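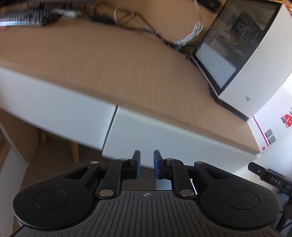
Slide 2 – The desk, and why I start there

Print this page | E-mail to a colleague

Okay, so this is where I ask who's got a desk at home they can't see the top of. Wait for hands. Mine goes up too!

Light wood-grain top, white drawers along the front – pretty ordinary, and half of you probably own something close to it. I love a pale top for this talk (crumbs and pen marks show up, so you deal with them).

Tell the Elba Herrera story here. She pulled 100 pens out of two drawers and 6 of them worked. Pause for the laugh.

Then the drawer rule: left one for things you use every day, right one for paper. Hằng does it the other way round and she's fine, so don't get preachy about it.

Mention the Povau trays if someone asks, otherwise skip – I ran over in August.

Slide 3 – Cables. Hand the clicker to Trinidad, grab some water.

Filed under: Home Organisation, Talks & Workshops

Search this site Go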